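Section 4: Putting the braiding stand together and loading your first cords

If you skipped ahead to this section, welcome, I do it too. You'll need the box emptied out and the parts checked against the list in Section 2 before you go any further. I wrote this guide for the Mimwood tabletop stand, but most of it works for the older Skurville model if you ignore the part about the locking collar.

Pick a table you can leave alone for a few days. A braid sitting half done on the stand can't be moved easily, and I've lost more than one to a family dinner.

4.1 Building the stand

1. Put the square base on the table with the rubber feet down. Press on each corner. If it rocks, turn the feet a little until it stops.

2. Slide the four posts into their holes. They're all the same length, so don't worry about which goes where. Push and twist at the same time and they'll seat with a soft click.

3. Drop the locking collar over the posts, flat side up.

4. Set the round top (I call it the mirror, lots of braiders do) on the collar and line up the little notch with the mark on the collar. Hand-tighten the screws. Please, no power drivers! The inserts strip, and the only cure is a new collar, part number 3941.

5. Run your palm around the rim and down through the center hole. If you feel anything rough, give it a few passes with very fine sandpaper and wipe the dust off with a dry cloth.

Caution: Keep oil and furniture polish away from the mirror. Cord picks it up right away and it never really washes out.

4.2 Getting the cord ready

I learned on Hedus satin cord and still use it for nearly everything. It's smooth, it forgives you when you undo a move, and it comes in colors I can't resist. Cotton is fine too. I'd stay away from anything fuzzy until you've finished a braid or two, because picking out a mistake in mohair is a special kind of misery.

1. Cut eight lengths, each twice as long as the braid you want, plus a little for the ends. For a bracelet, I cut mine at 100 centimeters and always have some left over (which goes into a jar, and the jar is now several jars).

2. Hold all eight together and even up one end.

3. Tie an overhand knot near that end and pull it snug. It has to be bigger than a pea or the S-hook will slip through it.

4. Hang the bundle from a door handle and comb it with your fingers, top to bottom. If a strand twists up on itself, let it hang free and it will usually spin itself straight.

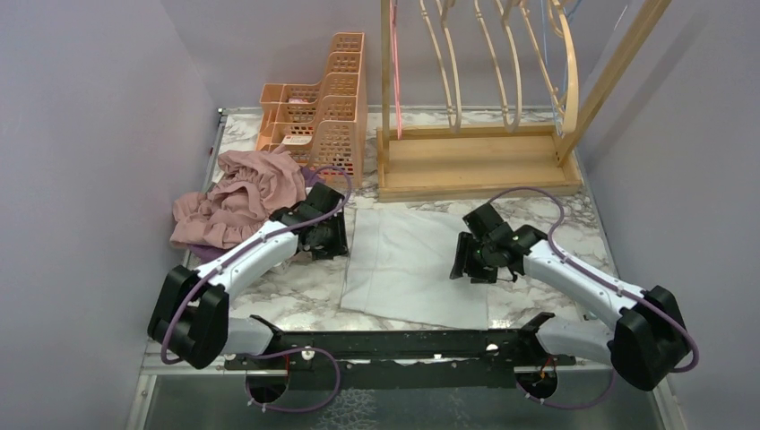
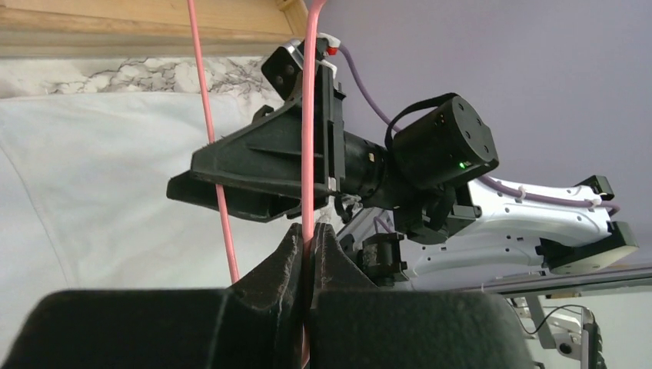 5. Wind each strand onto its bobbin, leaving a tail as long as your hand. Wind firmly, but don't haul on it. Stretched cord shrinks back later and your pretty braid goes wavy.

6. Finish each bobbin with a slip hitch. Give the bobbin a light tug. It should hang where you put it, and let out more cord when you pull harder and turn it.

Note: If your bobbins keep unrolling, you've probably made the hitch backward. I did it backward for my whole first December and blamed the bobbins.

4.3 Loading the stand

1. Feed the knotted end down through the center hole and hold it there from underneath.

2. Lay the bobbins over the rim in pairs: two at the top, two at the bottom, two on each side. Put your darker color top and bottom if you're following the Tô pattern at the back of the guide.

3. Clip the S-hook into the knot and hang the counterweight bag from it. Start with 500 grams. I know the chart on page 13 gives a range, and you should play with it eventually, but that's a friendly number to begin with.

4. Let go slowly. Everything should settle and stay put, with the knot sitting just below the level of the mirror.

5. Look down at the center. All the strands should meet in one spot. If the meeting point has wandered off to one side, check for a bobbin that's hanging lower than its friends and wind it back up.

Caution: Keep a hand on the bag when you hook it on. Mine has a permanent dent from the time I didn't, and so does the floor.

4.4 Your first few moves

Use both hands for every move, and move them together. It feels silly and slow. Stick with it anyway.

1. Lift the top right strand with your right hand and the bottom left strand with your left. Carry them straight across so they swap ends.

2. Do the same with the top left and bottom right.

3. Spread the pairs out evenly again.

4. Turn to the side strands and repeat, swapping left for right.

Go around a handful of times before you judge it. The beginning of every braid looks like a bird's nest, and mine get trimmed off at the end. Once the pattern settles you should see the colors lining up in neat little V shapes below the hole.

If the braid comes out loose and floppy, the bag is too light. Add a bit of weight and keep going. If it's stiff as a twig and the bobbins creep up toward the mirror while you work, take some out.

When you need to stop, stop after the side strands and leave the top and bottom pairs spread wide. That way you'll know where you were when you come back. I also stick a clothespin on the rim next to whichever pair goes next, and if you have cats, throw a pillowcase over the whole stand.

Lowering the braid as it grows, changing the weight partway, and tying off are all in Section 5.

Guide last revised April 17, 2022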